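Drollon opens its doors, and I went straight for the fruit
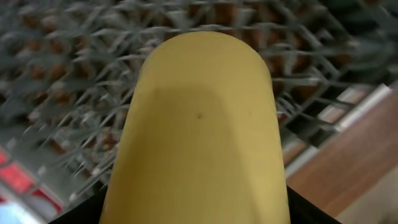

A banana between the gripper's two black fingers at the Drollon open day.

I'll admit I only signed up for the Drollon open day in March since my shift ended at noon and the building is on my way home through Udby. I figured I'd look at a machine or two, drink the coffee and leave. I stayed until they started stacking the chairs!

Drollon is the small workshop behind the old feed store, and for the past while they've been teaching a robot arm to handle groceries. The arm runs on software they call Fang (I asked, and no, it has no teeth, it's just what stuck). They let in 30 of us at a time, which was plenty, because everybody wanted to stand at the front of the same table.

The job on show was fruit. I'd expected boxes, or maybe cans, something with straight sides. A banana is a mean thing to give a robot if you think about it. It curves, it's a bit slippery, and if you squeeze it too hard you've got baby food. The two fingers come in from either side, and the whole trick, according to the engineer running our session, is knowing when to quit closing them. She said they went through 100 bananas in the first stretch of testing and that the break room had banana bread for ages. I believe it.

What I liked best was the screen next to the table. There's a small camera down by the gripper, so you get the fruit from the robot's side of things, very large and very yellow, and everything behind it goes to a blur. I could even make out one tiny brown speck on the peel. A kid next to me asked if the robot knows what a banana is, and the engineer said it depends what you mean by "knows," which got a laugh from the parents and a very serious nod from the kid.

We got to pick what it tried next, too. Somebody called out for a grape and was told to come back next year. I asked about eggs and got a look.

Gresari, the grocery wholesaler out by the highway, is paying for part of the work. Their plan, as it was explained to us, is to try the arm on a packing line for 2 months, starting with the fruit that sells by the piece. I asked about jobs, because half my street has worked at Gresari at one time or another. The answer was that people will stay on the line next to it and that nothing has been decided past the trial. Not a lot to go on, but I was glad to get a straight reply.

There were a few gripes. Parking was a mess, the sound in the back half of the room was bad, and the coffee was gone early. Still, for a free afternoon I can't complain much.

Drollon says it wants to run another open day before the summer, with 2 sessions in the afternoon so more people can get up close. Sign-up will be at the front desk and on the Udby notice board. Go early if you want a spot near the screen.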